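When a Family Business Changes Hands: The Legal Work Behind a Quiet Transfer

The sale of a closely held company rarely makes news. Papers are signed in a conference room, keys and passwords are exchanged, and the employees arrive the next morning to the same desks. The legal work that allows a transfer to pass without incident usually begins long before that signing, and much of it concerns matters the owners have not looked at in years.

Itziar Soler has practiced business and estate law in the town of Campos for most of her career, and a large share of her clients are owners approaching retirement. Her files include machine shops, bakeries, a feed supplier and several small manufacturers. She reports that the first meeting seldom concerns price. Owners arrive wanting to know whether they can sell at all.

"They have run the company well and kept the paperwork badly," Soler said in an interview at her office in May. "The lease is in a father's name. A cousin was promised shares in a letter. We have to find out what exists before we can discuss what it is worth."

Establishing Who Owns What

The recent sale of Harora, a maker of small fittings with 118 employees, illustrates the point. The company was founded by two brothers and had passed informally to the next generation. Its stock ledger had not been updated after the death of one founder, whose shares had been treated by the family as belonging to his daughter. No transfer had ever been recorded.

Under the law of most states, shares held in an individual's name form part of the estate when that person dies, unless a trust, a beneficiary designation or a binding agreement provides otherwise. In the Harora matter, the estate had been closed without mention of the shares. Soler's office petitioned to reopen it, gave notice to the remaining heirs and obtained an order confirming the daughter's ownership. The buyer, Jamudex, agreed to extend the closing date while the court acted.

Such problems are common in companies where family members have trusted one another for decades. A buyer's attorney will nevertheless ask for a complete chain of ownership, and will generally decline to close on the strength of a family understanding.

The Letter of Intent

Once ownership has been settled, the parties ordinarily sign a letter of intent. The document is short, and many owners sign it before consulting counsel. Soler advises against doing so. Although most of its terms are described as nonbinding, the provisions on confidentiality and exclusivity usually do bind the parties. An owner who agrees to deal with a single buyer for several months may lose the interest of others in the meantime.

The letter also sets expectations that are difficult to revise later. If it describes a purchase of assets, the buyer will select which contracts and debts to assume. If it describes a purchase of shares, the company passes to the buyer with its obligations intact. The tax treatment of the two differs considerably, and an accountant should be consulted before either is put in writing.

Schedules and Disclosures

The purchase agreement itself may run to great length. In the Harora sale, the disclosure schedules alone filled 152 pages. They listed every significant contract, license, insurance policy, pending claim and item of equipment, together with any lien recorded against it.

Equipment deserves particular care. Owners often regard a machine as theirs when it is held under a finance lease, or when a bank has retained a security interest from a loan that was repaid long ago. A search of public filings will reveal most such interests. Where the debt has been satisfied, the lender can be asked to file a termination statement, and a request of this kind should be made early. Software supplied with the equipment may be subject to a separate license that cannot be assigned without the vendor's consent. 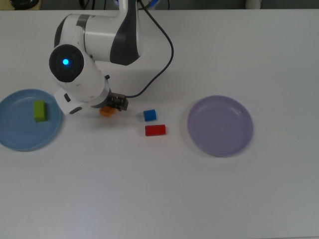
Employees and Promises Made to Them

Labor matters occupy a growing part of the work. A seller must disclose employment agreements, bonus plans, unused leave and any retirement plan in force. Oral promises present the greatest difficulty. At Trernen, a distributor whose owner retained Soler after an earlier sale had failed, a longtime manager believed that he was entitled to a share of the proceeds. The owner recalled the conversation differently. The matter was resolved through a written retention agreement, paid in 2 installments, with a release signed at closing.

Noncompetition clauses should also be reviewed. The rules that apply to an employee are frequently stricter than those that apply to the seller of a business, and they vary by state. A clause copied from an older form may be unenforceable where the company now operates.

After the Closing

The seller's obligations do not end with payment. Most agreements include representations that survive for a stated period, during which the buyer may bring a claim if a statement in the agreement proves inaccurate. Part of the price is commonly held in escrow for this purpose. Owners who intend to make gifts to children or fund a trust with the proceeds should know how much of the money remains at risk, and until when.

Soler also recommends that sellers revise their wills and powers of attorney promptly. A will that leaves "my interest in the company" to a particular child may leave that child nothing once the company has been sold. She has encountered the problem often enough to place the appointment on her clients' calendars before the closing takes place. The Harora family signed its new estate documents the same afternoon as the sale, at a second table in the same room.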